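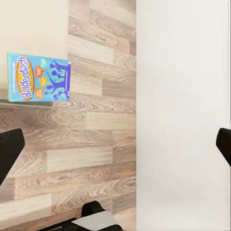
Skip the cushion and spend the money on the wider seat, one owner in Dinau advised when asked about the Cotance lift chair, and after a couple of months with the chair I mostly agree. The standard seat is 20 inches across. That is fine for a person of slight build and tight for anyone who likes to sit with a blanket or a heating pad.

Print | E-mail

Review: Cotance lift chair, standard model
11/07/2022

Lift chairs used to be sold mainly through medical supply stores, and they looked like it. The Cotance is sold as ordinary living room furniture. It comes in gray, brown and a dark green, and from the front it could pass for any recliner. I am 61 and have had one knee replaced. My mother, who lives with us, is the main user. Between the two of us the chair gets used most of the day.

Delivery and setup

The chair arrives in 2 boxes, one for the base and one for the back. The back slides onto two metal brackets and locks with levers. No tools are needed, but the base is heavy and I would not try to move it alone. The power cord is short. If your outlet is not directly behind the chair, plan on rearranging the room. Do not run an extension cord across a walkway where an older person uses a cane or walker.

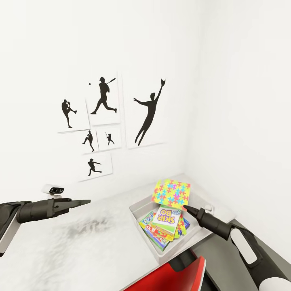
Wall decor.

The lift

The motor is slow, and for this purpose slow is good. It takes around 20 seconds to go from seated to fully raised. My mother has used another brand, the Manska, at her sister's apartment, and she found it too quick at the top. The Cotance tips forward gradually and stops without a jerk. You can let go of the button at any point and it holds its position.

The armrests stay level with your hands for most of the way up. They are firm and long enough to push on. The footrest is less good. It leaves a gap behind the calves, and shorter people will feel the edge of it under their heels.

The remote

The hand control has two large buttons for up and down and two small ones for the heat. The large ones are easy to find by touch. The small ones are flat and close together, and my mother turns the heat on by mistake. The remote hangs from a fabric pocket on the right side. It can't be moved to the left, a real drawback for anyone with a weak right hand after a stroke.

Power failure

The backup runs on two 9-volt batteries, not included. We tried it once with the cord unplugged. It brought the chair down from a full recline but it would not have done so twice. Put in fresh batteries every December and write the date on them.

Cost

We paid $523 from Özkan, a furniture store that also took away the old recliner at no charge. The wide version costs more and has the same motor. Do not assume insurance will help with either one. Ask your plan before you order, and get the answer in writing.

Verdict

The Cotance does the main job well. It gets a person on their feet safely and it is comfortable for a long afternoon. I would like a longer cord and a better remote. Measure the person as well as the room before choosing a size, and if you can, have them sit in it at the store for at least half an hour.

Print | E-mail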